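Joster Shopping Lists, version 3

2000 discarded shopping lists, typed up, spelling left alone.

Contents
What it is
Files
Columns
How the lists were typed
Known problems
Changes
License and contact

What it is

Joster is a collection of handwritten shopping lists that people in and near Tromstead dropped, abandoned or left in the bottom of a bag. Dewanti Menon picked up the first ones on her way home from work and kept them in a drawer. Juwita Tjoa found the drawer and asked whether there was a spreadsheet. There is now a spreadsheet.

The set may suit you if you study everyday spelling, abbreviation, how people group food in their heads, or the many ways to write "yogurt." It will not suit you if you want to know what people bought. A list is a statement of intent, and we have read enough of them to doubt the follow-through on kale.

Each list has been typed line by line. Scans are not included. Handwriting is easier to recognize than people think, and some of these lists are on the back of things we would not want published either (a parking appeal, half of a eulogy).

Files

lists.csv has one row per list
items.csv has one row per line of writing, joined to lists.csv by list_id
aisles.csv is our table of item groups, which we argued about
typing_rules.txt is the full set of rules we typed by, including the ones we regret
CHANGES.txt is what it sounds like

All files are UTF-8 with commas as separators. Commas inside an item are quoted. If your software splits "milk, the good one" into two columns, it is your software.

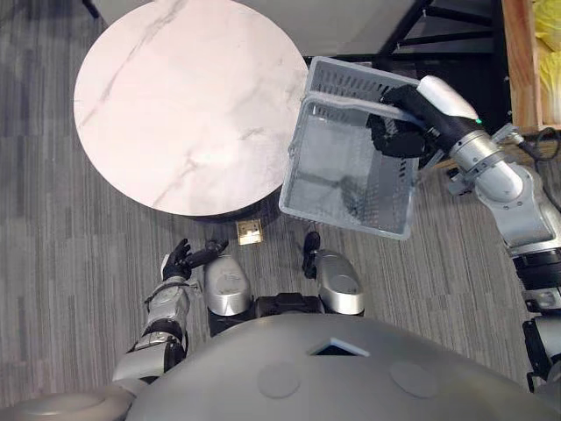
Round marble-patterned tabletop and striped carpet tiles.

Columns in lists.csv

list_id: a number with no meaning. Gaps are lists we removed.
paper: envelope, lined, sticky, receipt, card, other. "Other" includes a paper plate.
pen: pencil, ballpoint, marker, mixed, unsure.
hands: how many people seem to have written on it. A second hand usually turns up at the end and usually wants snacks.
heading: any title, typed as written. Blank for most rows. Please do not drop the blank rows and then report that everyone titles their lists.
place: street, lot, cart, bag, other. No shop names.

Columns in items.csv

list_id: see above.
line: position on the page, counting from the top. Items written up the side are numbered after the last normal line.
text: what it says.
reading: what we think it means, in plain modern spelling.
sure: yes or no. This belongs to the reading column only.
crossed: yes, no or partly. "Partly" covers the item that was crossed out and then written again with more force.
group: a value from aisles.csv.

An example, one list, text column only:

bred
eggs
the other bread
STAMPS
something for Sunday??
lightbulb (small screw)

In the reading column, "bred" becomes "bread." "The other bread" stays as it is. We have no idea what the other bread is and left sure set to no.

How the lists were typed

Each list was typed twice, once by each of us, in separate rooms. Then we compared. Where the two versions matched, the line went in. Where they differed we looked at the paper together, and if we still disagreed the line was typed as Juwita had it and marked no. This rule was settled by coin toss and Dewanti would like it known that she called tails.

Capitals, underlining and repeated punctuation are kept. Underlining is shown with an underscore on each side of the word. Drawings are typed as [drawing] with a short note in the reading column, such as "a fish" or "a fish, or a shoe."

Phone numbers, street addresses and full names were replaced with [removed]. First names stayed when they were attached to food ("Sam's cereal") and went when they were attached to anything medical.

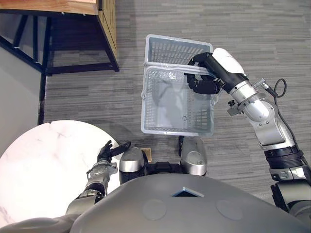
Tromstead, April

We took in our last new lists this month. The collection is closed until one of us has a bigger drawer.

The final batch was mostly sticky notes, which are miserable to store and worse to read, as the gummed strip picks up lint and the lint picks up ink. It also contained our longest list, at 92 lines, written in a tiny upright hand on both sides of an envelope and sorted by what appears to be color. We tried to work out the system and gave up at "beige, misc." It is in the set as list_id 30 and deserves somebody's full attention.

Known problems

The place is small. Nearly everything comes from a few streets and two parking lots, so do not draw conclusions about a country from it.

People who lose lists are overrepresented. People who keep lists on a phone are missing altogether, unless they also write on envelopes.

The group column is weak. Dewanti holds that eggs go with dairy, Juwita holds that this is a habit of shop layout and should not be rewarded. Version 2 had eggs in both groups, which broke every total. Version 3 gives eggs their own group.

Months and years are not recorded. We thought about it when the drawer was already full.

"Tom" is a problem. It can be short for tomatoes, it can be short for tomato paste, and in one household it seems to be a person who needs reminding of things. We read it as tomatoes unless the line makes that absurd.

Changes

Version 3: eggs, as above. Added the crossed column. Fixed the quoting in items.csv that turned one apostrophe into the rest of the file.
Version 2: second typing pass finished. Added aisles.csv, under the earlier name Pernell, which confused everyone who downloaded it.
Version 1: should not be used. If you have cited it, please cite this one and say nothing.

License and contact

Free to use for any purpose, with credit to Menon and Tjoa, Joster Shopping Lists, version 3. If you recognize a list as your own, send us the list_id and we will take it out without asking you to prove it.

Corrections are welcome through the issues page on the Sembiring mirror. Include the list_id, the line and your proposed reading. Requests to move eggs will be closed.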